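About Plalley

Plalley is a small lab, started in January by Kálmán Balogh in the back half of a machine shop. We work on one thing mostly — getting two arms to sort small parts together without a person writing out every move.

What we do

The method is called Mernano. Somebody runs both arms by hand through a job, we record it, and a policy learns from the recordings. Pretty standard so far. The part that's ours is how we pick which recordings to keep. Most groups keep everything. We score each one by how much the two arms wait on each other, and throw out the ones with long stalls.

Results, quick version

Collected 1,254 demos of brick sorting. Kept about 65 percent. The policy trained on the smaller set finished more sorts than the one trained on all of it, and it bumped arms less. Same network, same training time, only the data changed. We did not expect the gap to be that big and reran it twice to be sure.

Where it falls down — bricks lying on their side. Also piles. Anything half under something else is still a coin flip. Darkulham (our second task, threading cable through clips) is not working well enough to show yet, so we don't.

The walls

Yes people ask. The busy pattern is a test on purpose. A policy that only works in front of a plain backdrop isnt much use to us, so we swap patterns between rounds and see what breaks. Red bricks against a reddish wall broke plenty.

Who we are

Kálmán plus a few part timers, 8 of us at the moment. Backgrounds in controls, packaging lines, one former piano tuner. The scoring code is called Daza and we share it with anyone who writes and asks. Docs are thin, sorry, working on it.

Visits and jobs

Visits are fine, write first. We have 2 openings for people who like collecting data and dont mind doing the same sort over and over for a morning. No degree needed. Steady hands and good notes matter more then a resume.

Page last updated 24 July 2020
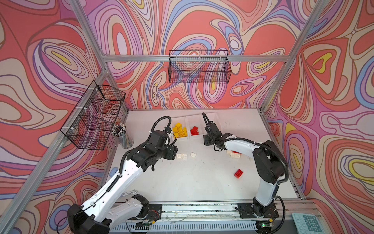 Photo: Kálmán Balogh / Plalley. Two-arm cell, brick sorting task.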